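## About Tolline

Tolline writes and maintains handling rules for two-finger robot grippers. Clients use the rules as acceptance criteria before a cell goes into service. The current rulebook, Gredomel, holds 233 clauses. Octavian Bratu edits it; Amparo Iglesias runs verification.

Every clause is checked in simulation first. A clause that cannot be tested is returned to its author with the log attached. Revisions are issued each February.
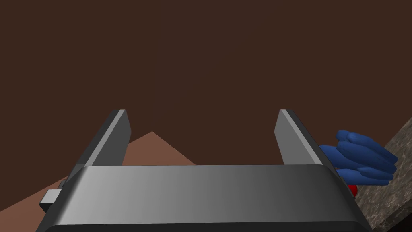 *Simulated view from behind the gripper, fingers open, objects to the right.*

Approach clauses fix the finger opening, the approach angle and the clearance to neighboring objects before any closing command is sent. Rendered color and surface texture are not pass criteria.

Test records are kept for 27 months. Clients may request the log for any clause by number. Comments on a draft are accepted for 45 days after release.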